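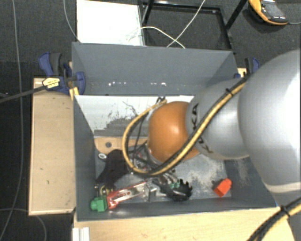

The arm over its bin, with the plywood held by two blue clamps.

I would like people who build robots in shared workshops to stop apologising for clamps. Ours at Skendden has been at it for 8 months, and visitors still ask when the proper frame is coming. I don't think it should come.

The bin sits on plywood. If the slope of the walls is wrong, we loosen two clamps, move it and try again before the kettle has boiled. A welded frame from Flavetti was quoted to us at £110, a fair price, and it would have fixed the bin in the place we first guessed. We guessed badly. The bin has moved many times.

The same goes for what we put in it. Some builders buy matched sets of test blocks. We use whatever is on the bench: a red-handled tool something like a clamp, a crumpled bit of black fabric, a piece of wood with a hole in it, a couple of plastic blocks. The blocks are easy. Fabric is miserable, and a washer flat on the floor of the bin is worse. I would sooner find that out now than after the Kusix open evening in November.

There is a case against all this. Clamps work loose, and a bin that shifts a little spoils a day's results. We lost 2 evenings that way and blamed the software for both. Now we draw a pencil line on the ply and check it before starting.

Money spent on a frame is better spent on cable. The striped loop round the wrist gets bent every time the arm goes down, and that is the part I would replace early. The plywood can stay until it splits.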